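O turno da balsa

Quinta-feira, 18 de janeiro
Por Araújo

A balsa de Barnell saía às cinco e voltava às sete, e no inverno era só isso.
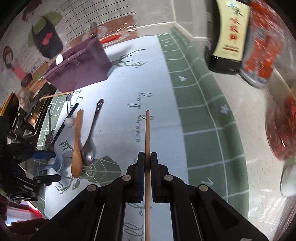

Naquele ano o rio subiu antes do tempo. Em outubro a água já cobria o primeiro degrau do cais, e o barqueiro passou a amarrar o cabo na argola de cima, que estava enferrujada e sujava as mãos. Ele não gostava da argola. Reclamou por escrito à companhia, em Mandstead, e recebeu de volta um formulário.

Preencheu o formulário numa noite de chuva, com a caneta que usava para o livro de bordo. Onde pediam o número da embarcação pôs 3096. Onde pediam o motivo escreveu "argola". Depois achou pouco e acrescentou "e o rio".

Na travessia seguinte havia uma única passageira. Levava uma mala pequena e perguntou se do outro lado ainda passava o ônibus para Rulosar. Ele disse que passava, se a estrada estivesse boa. Ela perguntou se a estrada estava boa. Ele disse que não sabia, que fazia anos que não ia além do cais.

Ficaram calados até o meio do rio. Ali a corrente puxava mais forte e o motor mudava de som. A mulher segurou a mala com as duas mãos.

— O senhor nunca teve vontade de subir no ônibus?

— Tive uma vez, em 2000. Cheguei a comprar a passagem.

— E o que houve?

— O outro barqueiro adoeceu.

Encostaram devagar. Ele passou o cabo, ajudou com a mala e esperou que ela subisse a rampa. O ônibus estava parado lá em cima, de luzes acesas e porta aberta. Ele olhou o relógio do cais, que andava atrasado, e depois o seu.

Faltava tempo para a volta. Subiu a rampa até a metade, parou, tirou do bolso um pano e limpou a ferrugem dos dedos. O motorista buzinou uma vez. O barqueiro guardou o pano e continuou a subir.

7 comentários
5 compartilhamentos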